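Keeping skipping ropes from turning into a bird's nest

If your cupboard is anything like mine was, there is a carrier bag at the bottom of it with several skipping ropes inside, all knotted together like old wool, and every time somebody wants one you lose the first ten minutes picking at it with your fingernails. I put up with that for longer than I care to admit. The hall cupboard at Clesholm had 19 of them in a single sack, and it took me most of a wet afternoon in April to get them apart (with a pot of tea going, so it wasn't so bad).

Start by letting the rope hang. Hold both handles in one hand, lift them up high and give the rope a gentle shake until the kinks drop out. A plastic rope that has been squashed all winter can be stubborn, so lay it in a basin of warm water for 3 minutes and then pull it straight — it will be far more obliging. Wipe the handles while you are at it, as they do get grubby.

Then fold the rope in half, and in half again if it's a long one, keeping the handles side by side at one end. Take the loose end and wind it round the handles, fairly snugly, working along as you would with a ball of string. Leave enough at the finish to tuck a loop under the last turn.

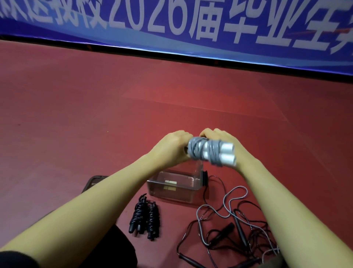 Don't pull so hard that the cord bites into itself, mind. A firm bundle that sits nicely in two hands is plenty, and it will shake out again in a moment when you want to skip.

For keeping them in, I have gone over entirely to clear plastic boxes. I like to see what I've got without lifting lids, and a see-through box on the floor beside you makes the winding go quicker too. Mine are the small Lightfoot ones, which cost 70 pence each in the Nadmont market, and I put the children's ropes in one and the long ones in another. Skipping ropes with wooden handles want to be properly dry before they go in — leave them out overnight if you're at all unsure.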